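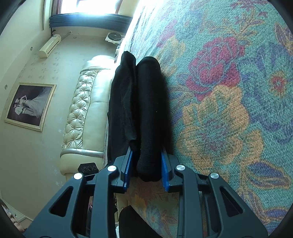 The 9-seater that pays for itself after dark

Jikham field, ten minutes before the night run. Rain on the apron, one floodlight out. A twin turboprop with its seats pulled and a net strung across the cabin where row two was this afternoon. By six tomorrow morning the seats go back in and it's a passenger plane again.

Small airlines have talked about this kind of double shift for years. Most gave up. Swapping a cabin takes time, time costs crew hours, and the freight never seemed to be there when the plane was. Coşkun, the operator here, thinks it has the sums right. It has been flying the Jikham to Mokville route both ways since July, passengers by day and parcels by night, and it wants to add Clondau before the year is out.

The aircraft carries nine people or a bit more than a ton of boxes. Never both. Early on they tried a mixed layout, four seats up front and freight behind a bulkhead, and dropped it inside a month. Passengers hated the smell of fish. The fish people hated the delays.

So, all or nothing. Seats sit on quick-release rails and come out in pairs. The record for a full change is 22 minutes, on a dry night with everybody in a good mood. Normal is closer to forty. Floor panels go down first, then the net, then the loading starts from the nose end back so the balance stays sane. Somebody weighs everything. Twice, if it's been a long day.

What's in the boxes? Lab samples. Tractor parts, lots of those. Shellfish in season. Contact lenses, car keys, a wedding cake once that had its own seat belt. Anything that would otherwise sit in a truck overnight and go round the bay by road, a drive that eats most of a working day in winter.

The money is thin. Coşkun charges by weight with a floor of 70 dollars a shipment, and says the night leg needs to be half full to cover fuel and crew. In the first quarter it mostly wasn't. Since then the hospital contract has come in, then the farm supply chain in Mokville, and the picture got better. Shipment number 2251 went out the week I visited. A box of brake pads. No cermony.

Crews are the hard part. The pilots who fly the last passenger leg can't fly the freight too, duty limits see to that, so the company keeps a second pair at Mokville and swaps them every few days.

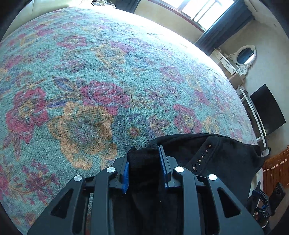

Night pilots at Mokville sleep in a rented house at the end of the perimeter road, since the nearest hotel is across the river and shuts its kitchen early. Blackout blinds, good coffee machine, bad shower. Company issue stops there. I was given the spare room and a bedspread in turquoise and mint, big magenta flowers all over it, one huge mustard-orange one with ruffled petals about where my knees went. Slept fine. The crew came in around dawn, ate eggs, argued over the de-icing schedule and were gone to bed before I had found my shoes.

Recruitment is slow. Young pilots want hours and the night run gives them plenty, but they leave as soon as a jet operator calls. Coşkun now offers a bonus for staying two winters. Early days on wether it works. One captain told me he'd take a fixed roster over the cash any time.

And then Clondau. Short runway, hill at one end, no lights worth the name. The council there wants the service badly and has agreed to pay for new edge lighting if the airline commits to 6 flights a week. The airline wants a cheaper landing fee first. Both sides have been saying "nearly there" for months. Neighbors are split. Some have family in Mokville and want the day flights, some live under the approach and don't want anything at three in the morning.

Maintenance is another worry. Two shifts means twice the landings on the same gear, and the checks come round fast. There's one spare aircraft, older, and it can't take the quick-release rails. If the main plane goes tech in the evening the freight goes by truck and the customers get a phone call. That happened on three nights last winter. The hospital was not happy.

Back at Jikham the last cart is alongside. Door closed, props turning, rain still coming down. The mechanic is already wiping down the seats in the hangar, ready for the morning.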